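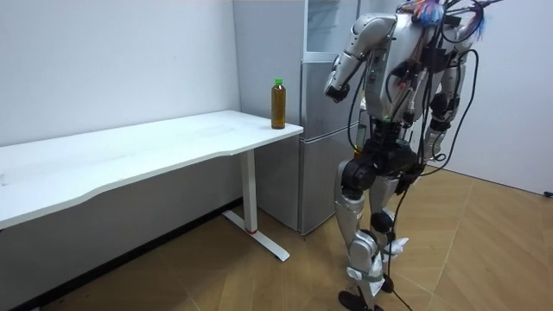

A white desk and a silver refrigerator in the corner of a small room, with a humanoid robot at the right

A compact refrigerator is a household cooling appliance small enough to be placed in a bedroom, study or office, commonly in a corner and often next to a desk or worktop. It differs from a full-size kitchen refrigerator mainly in capacity and in the absence of a separate freezer compartment, although many models have a small ice box below the top panel.

Types

Compact refrigerators are divided by cooling method. Compressor models work in the same way as larger appliances and can hold a steady temperature in a warm room. Absorption models have no compressor and run almost silently, but use more electricity for the same volume. Thermoelectric models are the lightest of the group and cool only to a fixed amount below room temperature – in summer this may not be enough for milk or meat. The recommended storage temperature for most chilled food is 5 °C or lower.

Placement

An appliance with rear coils needs a gap behind it so that warm air can rise. In a corner position the hinge side also matters, as a door that opens against a wall may not swing far enough for the shelves to be pulled out. Most doors can be rehung on the opposite side. Where a desk stands alongside, a clearance of 30 mm between the two is usual, and 40 mm is preferred if the side panels give off heat.

The floor should be level. Front feet are normally adjustable and are set slightly high, which helps the door to close under its own weight.

Noise

Compressor noise is the usual complaint in rooms used for work or sleep. Horacio Jara, in a survey of furnished study rooms, recorded 43 dB at the seated position beside one older compressor model. Contact between the cabinet and a desk leg can pass vibration into the desktop.

Finishes

White enamel and silver-coloured finishes are the most common.

See also

Ice box
Larder
Worktop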